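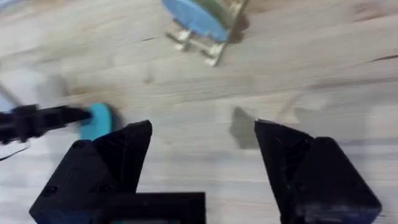
What do you do when a robot arm stops answering? You hit the big red button, and then you leave your hands in your pockets until somebody who knows the machine says the power is off. I learned that on Saturday at the Humell open day, and I'm passing it on because my own instinct was to lean over and have a look.

I'd gone with my sister and her two boys. Humell is out past the retail park, in what used to be a carpet warehouse, and if you've ever tried to park there on a weekend you'll know why we missed the welcome talk. Tea was in paper cups, the biscuits were good, and we were put in a group of 11 and sent off round the benches.

The Rawashdeh bench was the one the boys had been going on about all week. Two black arms over a pale wooden table, one from each side, and a little wooden rack for them to put things in. A bright turquoise piece was the star of the show for us, and there was a sky-blue one as well, a sort of flat oval. The idea is that one arm does the picking up while the other comes in with its fingers open. It's oddly gripping to watch (sorry). The fingers are pointier than I'd imagined, and the arms shift quicker than you'd think from the videos on the website.

Our guide was Oğuzhan Avcı, who was lovely with the children and didn't talk down to any of us. He was partway through telling us about the handover when the left arm just sort of sagged. It didn't crash — it drooped, gave a twitch, and then swung sideways much faster than anything we'd seen it do up to then. It caught the rack and knocked it over. Clatter, gasp, one of my nephews saying a word he isn't meant to know.

Oğuzhan had his palm on the stop button before I'd even worked out what I was looking at. Everything went dead. Then he asked us all to step back behind the yellow tape, quite calmly, and we did, and he stood there and didn't touch a thing until a colleague had come over and pulled the plug at the wall. I asked him about that afterwards. He said the stop button on that bench cuts the motors, but an arm with no motor can still drop, and he's had a bruised wrist from one.

The cause was a connector. One of the joints had lost its signal for a moment, and when it came back the software thought the arm was somewhere it wasn't and tried to put it right in one go. There's supposed to be a speed limit on that sort of correction, and he told us quite frankly that it had been turned off on Thursday for testing and not turned back on. I was impressed he said so in front of visitors! Plenty of places would have mumbled something about a glitch.

They wrote it up there and then on a clipboard, which the boys got to watch, and the bench stayed off for the rest of the day. We were a bit disappointed, but fair enough. The tape was only moved further out at the other benches after that, and I did think it could have been further out to begin with.

We finished in the Bondum room, where there's a sorting machine behind a proper clear screen, and nobody minded how close you stood. It got through a tray of 20 bottle tops while we watched. The younger one wanted to stay for another tray and we let him, so we only just caught the shop.

Entry was £4 each and under-fives go free. The next one is in January, and I'd book ahead. Wear something warm, as the loading doors were open the whole time we were there.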